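07/01/2022

I promised my sister I would write something on the club before the summer got away from me, so I've made a big glass of iced tea and I'm sitting down to it at last. If you're new, I help out with a student robotics club that meets in the back room at Suvier. There are 12 kids on the list this year, and on a good evening nearly all of them turn up, hungry.

The big project since October has been an arm they named Patwary (please don't ask me, there was a vote and I was getting the snacks out). Corey Pomare built most of the wrist, and then rebuilt it, and Gwendolyn Haverford looks after the fingers and the little camera that sits just behind them. Their idea was to get the arm good at gentle touching. Anybody can make a robot squeeze a block! Holding a small shiny thing steady against something soft is a much fussier job, and they have been at it for weeks with a patience I certainly didn't have at seventeen.

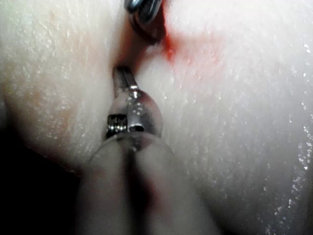
Club Nights

The fingertip is what I'd like you to look at, the grayish rounded one with the seam down the middle, resting under the metal ball. Gwendolyn went through 21 versions of that tip. The early ones were hard and skated right off anything polished, and one of them came out so sticky that we had to peel it off the table. She keeps them all in a tackle box with dates on the lids, and I think she's a bit proud of the ugly ones too.

Up close, a mirror finish is a misery for the camera, because the bright spots jump every time the wrist turns. Archie Lindsay has been working on that side of things and has 800 stills to sort through, which he does on the bus. He has found that dimming the lamp helps some, though then the pale areas go muddy and he has to start over with his settings. We talked it through for most of an evening and I followed maybe half.

Next up is the slow release, where the finger backs away without dragging anything along with it. Corey wants to try it with a softer motor setting first. I said I'd bring the lemon bars either way, and I still need to find my good pan.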